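News > Press > Equipment Planning
Products Planning Desk Press Contact

Clusetti Opens Its Robot Budget Worksheet to Anyone Who Has Ever Been Surprised by an Invoice

CILLESIER, Aug 13, 2020 – Clusetti, the equipment planning firm, today released the worksheet it uses to help labs and small plants budget for their first robot. The worksheet is free. The robot, regrettably, remains the customer's problem.

The document runs to 20 pages and covers the costs that tend to arrive after the purchase order has been signed: spare gripper fingers, cable replacements, floor work, a second charger, training, and the shelving somebody will ask for in the first week. It grew out of planning work for 4 clients, among them the parts distributor Figueiredo, whose original budget had one line in it. The line said "robot."

"We were very proud of that line," said Oana Pascu, operations manager at Figueiredo. "It fit on a sticky note. Then Clusetti sent back 585 questions and we moved to a bigger note."

The list of questions has been cut to about 200 for the public version. Josué Araújo, who edited it, said the rest were mostly the same question about door widths, asked with rising concern.

Buyers are asked to fill in the sections on space and staffing before they open a single catalog. A separate sheet compares leasing with buying over the life of the machine, and a third sets aside money for end-of-arm parts, which Clusetti recommends ordering along with the arm and keeping in a labeled bin. 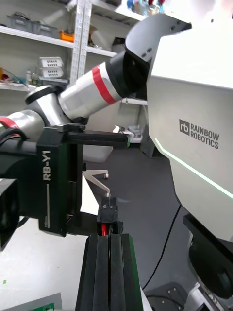 Wycliffe Rugemalira, head of planning at Clusetti, said the most useful page may be the one on idle time. "People budget for the hours the machine works," he said. "They should also budget for the hours it stands there while three engineers discuss a cable."

Training firm Brestico will run short courses on the worksheet beginning in November, taught by Junpei Fujimoto. Each attendee should bring a floor plan, a current quote and, if possible, the person who approves the spending.

The worksheet can be requested from Clusetti's planning desk. A printed copy is available at cost, and the cost is listed on the first page.

Press contact: Leandro Zúñiga, Clusetti Planning Desk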